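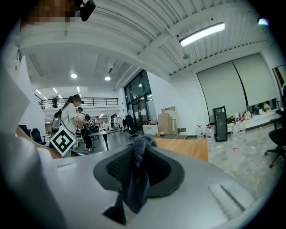 A handheld gripper with a dark knitted cloth in its black finger pad. Behind it, a colleague in a headset and backpack holds a device of her own.

Let me make a case for the least glamorous software in robotics, the stuff that sits between a person's hand and a training run. I mean recorders, clock sync, pose tracking, replay viewers, the little script that refuses to save a bad take. I love this stuff! I have worked on it for 4 years, most of them on a recorder we call Flurnix, and I still think it's where a lot of the next gains in robot control are going to come from.

Start with cloth, since cloth is what got me into this. A rigid block has a position and a direction it's facing, and once you know both you can plan around it with math that has been in textbooks for a long time. A crumpled piece of knit has no such thing. It folds over itself, it hangs off whatever you grab it with, and the part you want is usually hidden behind the part you don't. For years the answer was to write a better model of cloth, then a better planner on top of it, and I wrote a few of those planners myself. They were slow and they were brittle and I was very proud of them.

Learning from human demonstrations changed what my days look like. You put a gripper in a person's hand, record what they do, and train a policy on it. The person doesn't need to know any control theory (my best demonstrator at Gredham sold shoes before she came to us). She knows how to shake a towel so that a corner falls free, and she could no more write that down as a cost function than I could sell you a pair of boots.

So where does the software come in? Everywhere, and mostly in the places that get the least time on the schedule.

Take timing. If the camera frames and the finger width are logged on different clocks, the policy learns to close its fingers a little before or a little after it should. On a wooden block you may never notice. On a sleeve you miss the fold completely. We once spent 2 weeks in February tuning a network that had nothing wrong with it. The fix was seven lines in the logger, and I would have found it on the first morning if our viewer had drawn both signals on one axis. It does now, and I open that plot before I open anything else.

Or take tracking. A moving hand in a big bright room gives you glass, reflections, people walking through, and long stretches of plain white wall where a visual tracker has very little to hold on to. Printed markers help a great deal, and I'm tired of hearing them called a crutch. A square with a known pattern and a known size is a wonderful thing to find in your data. Use them, check your poses against them, and throw away the takes that drift. A tracker that tells you "I'm lost" is worth more to me than one that is slightly more accurate and never admits to anything.

Then there's the choice of what to keep. Jiston, our sorting tool, started as a folder of scripts and a spreadsheet. Last winter we used it to go through 200 takes of the same folding task by hand, which was dull for one afternoon and then got really interesting. Some takes had the gripper hovering while the person thought. Some had a lovely recovery after a dropped corner. We cut the hovering and kept the recoveries, trained again with less data than before, and the arm started fixing its own mistakes. I ran down the hall to get people.

I know the argument on the other side. Ksawery Rutkowska, who I share a desk with and disagree with most days, thinks that with enough demonstrations all of this washes out. Collect ten times more, she says, and the model will learn to ignore the bad parts. She might be right at some scale that neither of us can afford. At the scale of a team like ours, a clean hour beats a messy day, and a team that can look at its own data will get to the good idea sooner. She also spends more time in the replay viewer than anyone else I know, and I bring this up often.

There is a fair complaint that tooling people (me, for instance) never ship. You can polish a viewer forever. My own rule is that a tool has to change a decision within the week or it goes in the drawer, and the drawer is pretty full. Sowa, my grand plan for a scheduler that would tell demonstrators which motion to record next, has been in there since spring, and it can stay until someone has a question it would answer.

What I'd like to see is more of this work written up. Papers give the policy eight pages and the recording setup one paragraph, and then the rest of us rebuild the same clock sync from nothing. Publish the rejected takes. Publish the script that rejected them, even if it's ugly. Mine is ugly, with a comment in the middle that just says "why," and I'm cleaning it up now so that I can put it out.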